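Kitchen towel rail, finally

When we moved into the house on Mostyn Road the kitchen had nowhere to hang a tea towel. The last people had used the oven door, and so did we for two winters. It works until you open the oven, and then the towel is on the floor or you're holding it in your teeth with a tray of potatoes in both hands.

I wanted a proper rail under the wall cupboard, to the left of the sink. There is a gap of 900 mm between the tiles and the window frame, so anything shorter than that would do. I looked at chrome first, but the taps are black and so are the cupboard handles, and I didn't fancy a third finish in a small room. The one I ordered is from Bendora and cost 58 pounds, which I thought was a lot for a bar and said so to Kidus, who pointed out what I'd spent on the bread bin. 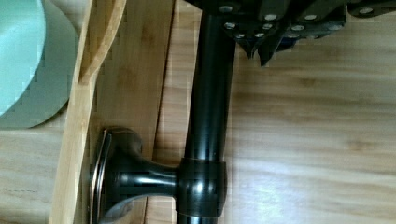 Marking out took longer than the drilling. I held the rail against the wall, stood back, moved it down a bit, then down again, and ended up with the centre line 118 mm below the cupboard. Any higher and you catch your knuckles on the underside when you pull a towel off. The part that needed thinking about was the flared base, as its rim has to sit flat and the wall behind it is not flat at all. The old tiles stop short there and the plaster bulges where somebody filled it badly. I sanded it back over a couple of evenings, gave it two coats of the leftover white and tried again. Now the rim meets the wall all the way round.

The gloss does show fingerprints. I wipe it with a dry cloth when I do the taps and that seems to be enough. I wouldn't use the scouring side of a sponge on it.

We keep two towels on it, one for hands and one for dishes, and there's room left for the oven glove if I loop a bit of string through it. The oven door is clear for the first time since we moved in.

Next is the shelf above the kettle, which has been leaning forward since March. I have the brackets, but I still need to find longer screws.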